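Bunus Wool Pressing Mat, Large
Item 1622
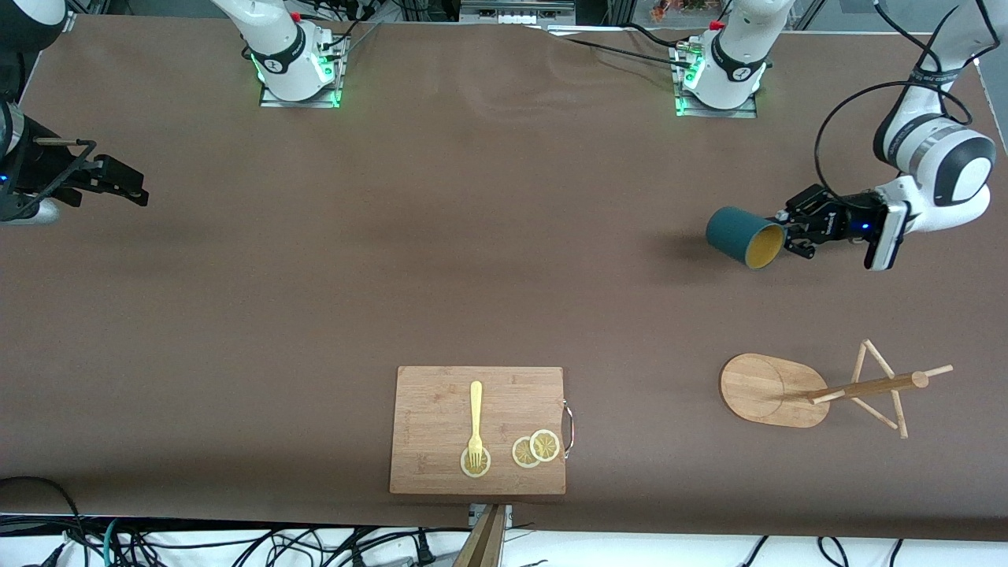 Cutting board and mug tree on the big brown table.

The Bunus mat is made for people who sew or quilt at home and want sharp seams without a full ironing board. It is pressed from thick wool felt. The wool keeps the heat of the iron and gives it back from under, so the fabric is pressed from both sides in one time.

Size: 55 cm x 55 cm
Thickness: 2 cm
Material: wool felt, natural gray
Made by: Florness

How to use
Put the mat on a flat, dry surface. Let your iron become fully hot, then press down and lift. Please do not push the iron from side to side, this can stretch the quilt blocks. Steam is fine, but the mat must dry before you store it. On a painted or waxed table, put a folded towel under it.

A light smell of wool is normal when the mat is new. It becomes less after some weeks of use. Small marks from the iron are also normal and do not change how the mat works.

Care
Brush off threads with a soft clothes brush. Do not machine wash. Store it flat – rolling will leave a bend in the felt.

From our customers
"I use it beside my machine for piecing, and I do not stand up for every seam now. The points of my stars are much better." – Grażyna Głowacki

"Good and heavy, it stays in place. I wish there was a bag for carrying it to class." – Siu-fong Man

Goes well with
Hamham tailor's clapper
Liao cotton pressing cloth, pack of 2

Delivery
Mats are sent flat in a carton. New stock of the gray color arrives in January. For questions about larger orders for sewing classes, please write to Hoi-yan Ng in our shop office.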